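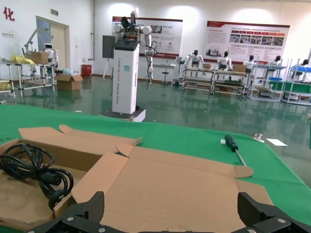 Miércoles, cuaderno de pinzas

Otra vez los cables. Llevo desde febrero oyendo que las Broreck cierran mejor que las Stultia sobre objetos blandos y hoy me he sentado por fin a comprobarlo, con pocas ganas de creérmelo. La ficha promete 1.000 ciclos sin recalibrar. La ficha de las Stultia también lo prometía, y a los 400 el dedo izquierdo ya iba por libre.

La tarea es de las que parecen tontas: coger el cable de una caja de cartón y pasarlo a otra. Un cubo rígido lo coge cualquiera, y por eso todos los vídeos de proveedor salen con cubos. Un cable negro enrollado sobre sí mismo es otra cosa, porque el modelo de agarre no sabe dónde empieza una vuelta y dónde acaba la siguiente. Yo tampoco, si me fío solo de la cámara de muñeca. 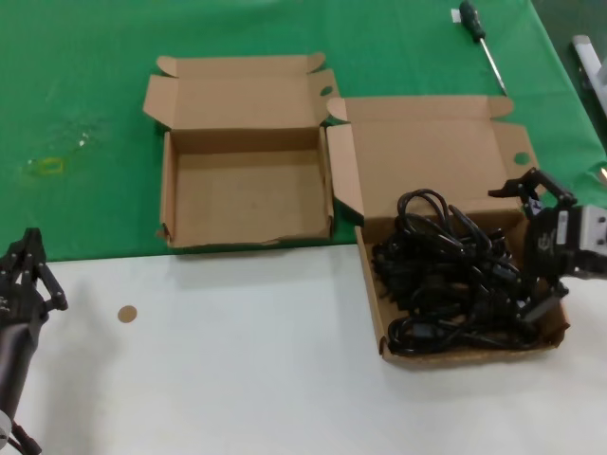

Lectura: 2 min

Me apunto lo de las cámaras antes de que se me olvide. La vista alta da las dos cajas y las dos pinzas, y con ella se planifica bien el acercamiento. En cuanto los dedos entran en el montón, tapan justo lo que interesa. La de muñeca debería resolverlo y lo resuelve a medias: negro sobre negro, con la sombra de las solapas encima. El controlador Sendix mezcla las dos señales y decide él solo a cuál hacer caso. No me gusta nada. Pedí el criterio por escrito y me mandaron un folleto.

De Asadi, que nos vendió el paquete, sigo esperando los registros de fuerza. En su informe hablan de 2.308 agarres, sin decir de qué. Si eran cubos, que se los queden.

Lo bueno, para ser justo: la apertura es limpia y el cambio de dedos se hace en unos 8 minutos, bastante menos que con las Stultia. Lo malo: la consigna de par viene capada de fábrica y con objetos blandos me gustaría tocarla yo. 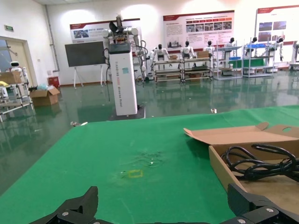
Vista desde la muñeca, con la caja del cable a la derecha.

Desde este ángulo el cable se distingue algo mejor que con la pinza encima, y me da la razón en una cosa: la altura de aproximación pesa más que la marca de los dedos. Mañana repito con las Stultia a la misma altura y el mismo cable —sin reordenarlo a mano entre intentos, que es trampa— y luego comparo.

De momento no firmo la compra. Pendiente: reclamar los registros otra vez y preguntar en Sendix si se puede desactivar la mezcla de cámaras.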